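Unit 4: Wood Grain and How Boards Are Cut
Introduction to Materials, Clarkgate evening program
Instructor: Gladys Llanos

Read this before Friday. Bring one scrap of any wood you have at home, planed or sanded on one face.

4.1 Growth rings

A tree adds a layer of wood under the bark every growing season. In most climates the early part of the layer is pale and open, and the late part is darker and denser. The contrast between the two is what we call figure when we look at a finished board. Slow growth gives narrow rings. Our oak disc from the Vater lot has 41 rings, and the outer 16 are much tighter than the rest. Count them yourself with a pin if you like.

4.2 Flat-sawn boards

The log is cut in parallel slices from one side to the other. Away from the center, the saw meets the rings at a low angle, and the face shows arches or nested loops, often called cathedrals. Toward the edges of the same board the lines usually straighten out. Flat-sawn stock is cheaper, wastes less of the log, and gives wider boards. It also cups more as it dries — the face that was nearer the bark shrinks more than the other.

Tabletops are often chosen for this pattern. Look for the arching bands first, then follow the lines out to where they run straight and parallel.
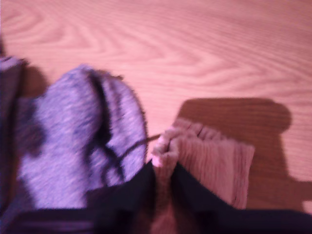 4.3 Quarter-sawn boards

The log is split into quarters and each one is cut so that the rings stand close to upright in the board. The face shows straight lines. In oak you will also see ray fleck, short shiny patches across the grain. These boards move less in width. They cost more and take longer to cut.

4.4 Movement

Wood swells and shrinks across the grain and hardly at all along it. A wide top should never be glued tight to a frame. Use slotted screws or buttons.

Homework

Sketch the end grain of your scrap and mark which face was nearer the bark. Then say how the board was cut. One page, 100 words at most.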